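Simulated Examples Are Cheap, and We Should Spend More on Them

By Erzsébet Somogyi

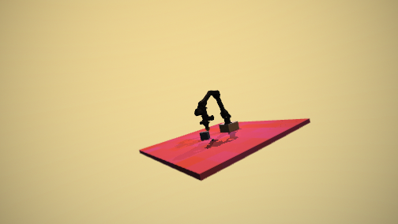
The arm over the small cube, in our simulator.

Every February my group at Cuvico plans how many examples we will collect, and every time somebody asks why we still pay people to make them in simulation by hand. A script can produce 100 in the time I need to drink my coffee. I want to defend the slow way.

Last year we trained two policies for the same cube task. One learned from 200 scripted episodes. The other learned from 80 episodes that 11 operators made with a hand controller. The second set looked ugly. People stopped above the cube, went back, and came down again from a different side. I wanted to delete many of these, and I am glad that my colleagues did not let me.

The scripted policy was smooth until the cube was moved a little in the middle of the task. Then it closed on air and continued to the goal. The other one hesitated and tried again, as it had learned from the operators.

I do not say that scripts are useless. We use them on the Altus project for simple motions. But a correction is also an example, and a script which never makes a mistake has no correction to give. If the budget is small, I would buy fewer episodes and keep the clumsy ones.

Related items
Labeling Failed Grasps at Stitside
Henríquez on Camera Placement
How Long Should an Episode Be?

Last updated: February
Contact | Copyright Cuvico | Back to top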